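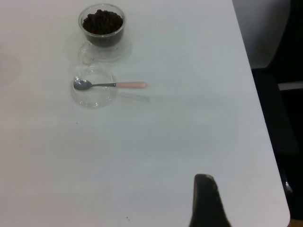

Setting a Place for the Afternoon Tasting
Guidance for dining room staff, Trukham House

Each guest at the afternoon tasting is served from a small set of clear glass. Places should be laid before 2 p.m. and checked by the supervisor on duty.

Before you begin

Wipe the tabletop with a damp cloth and dry it at once. Smudges and ring marks show readily on a white surface, and stray crumbs should be removed by hand. Glassware is kept in cupboard 513 and must be returned there after washing.

Laying the place

1. Hold each piece of glass up to the window and look for chips. Set damaged pieces aside and enter them in the breakages book.
2. Put the saucer down first, towards the far side of the table.
3. Fill the small bowl to just below the rim. Each serving is 70 grams, weighed in the kitchen. Do not press the contents down.
4. Place the shallow round dish nearer to the guest.
5. Lay the spoon across the dish with its handle to the right. Hold it by the handle only, so that the metal stays free of fingerprints.
6. Leave the front part of the table clear for the guest's tasting card.

Guests with allergies

The contents of the bowl change each month. Consult the ingredients sheet before serving and do not rely on appearance. Where a guest has declared an allergy, use a fresh spoon from the sealed drawer.

Questions about this procedure should be addressed to Begoña Figueroa, Dining Services, extension 1602.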